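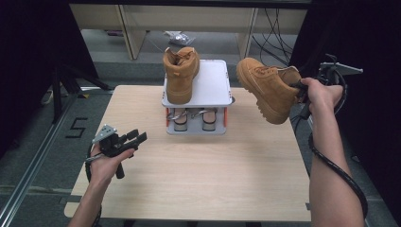 4.2 Placement detection from wrist views

The planner treats a placement as complete when three conditions hold: the object is supported from below, its velocity relative to the support is under a threshold, and the fingers are clear of it. The first condition is the hardest to estimate. In the Hokbridge release it was inferred from gripper width alone, which gave false positives whenever soft material yielded between the fingers.

We replace that rule with a contact classifier, Nandel, which takes a window of 9 wrist images together with the finger opening. Footwear is a useful test class. A lugged sole meets a flat plate at many small patches, and the upper hides much of the plate from above. Figure 3 shows a wrist view with the sole of a suede boot on the white platform and the two fingers apart in the foreground. The orange legs under the platform give strong edges that the classifier must learn to ignore, so we mask the region below the estimated support plane before encoding.

Figure 3. Wrist view used for contact labelling. The second boot, at the right, is treated as background.

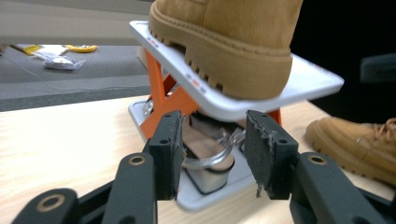
4.3 Segmentation of two-handed episodes

Episodes are split wherever either gripper changes state. Segments shorter than 100 ms are merged with the one before.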